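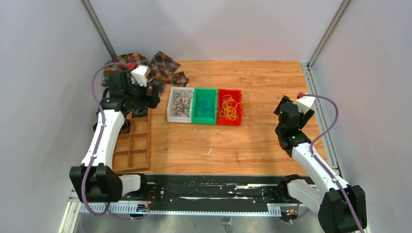 Tray and plaid cloth on a wooden tabletop.

Print this page | E-mail this page

Posted in October by Saimi Toivonen, Forum Moderator

Nustavstead Householders' Forum
Insurance and Claims: Evacuation without damage to the unit

Members are asked to keep replies to the subject and to remove policy numbers before posting. Correspondence from insurers may be quoted in part.

clellcombe_tenant

I wish to ask members for guidance on a claim for additional living expenses. I rent an apartment on the second floor of the Clellcombe building. A fire began in a unit on the floor above mine. It was confined to that unit, and my own apartment was not burned. The fire department cleared the building, and the property manager then informed all residents in writing that the electrical service would remain off until an inspection had been completed. We were kept out for 6 nights.

I hold a renter's policy with Brilell. I stayed in a hotel and kept every receipt. The adjuster has replied that the loss of use section applies where "the residence premises is made unfit to live in by a covered loss," and that no covered loss took place in my apartment. The adjuster has offered to pay for the food that spoiled in my refrigerator, less the deductible, and that leaves nothing.

The hotel and meals together came to $800 above my usual costs. Is the adjuster's reading the accepted one? I would prefer to submit a proper written response before considering a complaint.

harmon.w

Please read the section again for a paragraph headed "Civil Authority" or "Prohibited Use." Most renter's forms contain one. It commonly provides payment when an authority bars the insured from the premises as a result of damage to neighboring premises by a covered peril. Under that wording, damage to your own unit is not required. The paragraph usually carries a time limit, and your stay appears to fall well within any limit I have encountered.

The adjuster appears to have considered only the first paragraph. I would request a review under the correct one.

eastgate_reader

I must respectfully disagree with the previous reply, or at least with its confidence. The original post states that the property manager kept residents out. A property manager is not a civil authority. The fire department cleared the building on the night of the fire, and it may well have released the building to the owner the same evening. If so, the civil authority paragraph could cover a single night and no more.

The distinction matters a great deal in practice. I served on the claims side for a number of years, and the first document requested in a file of this kind was the written order. Where there was no order, the paragraph was not applied.

clellcombe_tenant

I thank both members. My policy does contain a paragraph titled "Civil Authority Prohibits Use." The wording refers to "direct damage to neighboring premises by a peril insured against." I had taken "neighboring premises" to mean a separate building. Would an apartment in the same building qualify?

As to the order, a notice was posted on the front entrance. I did not make a copy. My recollection is that it bore the name of the city building department, but I cannot be certain. The letter I have in hand is from the manager.

harmon.w

On the first question, the residence premises in a renter's policy is normally defined as the unit where the insured resides. An apartment on the floor above is outside that definition, and it is reasonable to regard it as neighboring premises. You should quote the definition from your own policy in your letter and let the insurer explain why it should be read otherwise.

On the second, I accept the point made by eastgate_reader about the order. I do not accept that the matter ends there. If the building department required an inspection before power could be restored, the manager was passing along a requirement that was not its own. The posted notice is therefore the document to obtain. The building department should have a copy in the property file, and a written request to the records clerk is normally sufficient.

m_delacroix_ret

I would add a third line of argument that has not been raised. An apartment without electricity, and possibly without water or heat, may itself be "unfit to live in." If the wiring serving the unit was damaged by the fire or by the water used to put it out, then a covered loss made the unit unfit, regardless of any order. The question is whether the form requires the loss to occur inside the residence premises or simply requires that it make those premises unfit. The extract quoted in the first post does not contain the word "inside."

eastgate_reader

That is a fair reading of the extract. I would caution, however, that many forms exclude loss resulting from the failure of power when the failure takes place off the residence premises. The insurer can be expected to raise this. A claimant who leads with the power failure may invite the exclusion. In my view the order should be the principal argument and the unfit premises argument should be put second.

I would also advise against claiming the whole of the meal cost. The section pays the increase over normal living expenses. The first post suggests that the member has already made that calculation, and the worksheet should be attached.

tidewell

May I ask why the tenant's own insurer is being pursued at all? The landlord has a duty to supply habitable premises. Rent should be abated for the nights in question, and the landlord's policy should answer for the hotel.

m_delacroix_ret

A reduction in rent may be owed, and the member should ask for one in writing. The hotel is a separate matter. A landlord's policy generally protects the landlord's building and rental income, and it does not pay a tenant's lodging unless the landlord is found to be at fault. No one in this thread has suggested fault. Any abatement should be disclosed to Brilell, as it will reduce the net increase in expense.

tidewell

I remain of the opinion that tenants are too readily directed to their own policies. The premium is the tenant's, and so is the claims history. I accept the correction regarding lodging.

Saimi Toivonen, Forum Moderator

Members are reminded that replies are the opinions of individual householders and do not constitute legal advice. The general question of landlord duties should be continued in the Tenancy section. A post quoting a private letter from another resident has been removed at that resident's request.

clellcombe_tenant

I have obtained the notice. The records clerk located it in the property file and supplied a copy by e-mail. It was issued by the building department and states that the building "shall not be occupied pending electrical inspection and release." The release is a separate sheet, dated the morning we were allowed to return.

I have written to the adjuster and enclosed the notice, the release, the manager's letter, the hotel invoice and the meal worksheet. I quoted the definition of residence premises and placed the arguments in the order suggested by eastgate_reader. I have also asked the manager for an abatement of rent and have told Brilell that the request is pending.

eastgate_reader

The release is as valuable as the order, as it fixes the end of the period. Please ask that the denial, if there is to be one, cite the specific policy language on which it rests. I still consider the "neighboring premises" point open to argument, and I would not be surprised by an offer to settle at 50 percent. Whether to accept such an offer is a matter for the member alone.

harmon.w

I would not accept half on those documents. The member has a written order covering every night claimed.

clellcombe_tenant

The adjuster has acknowledged receipt and referred the file to a supervisor. I will post the reply when it arrives.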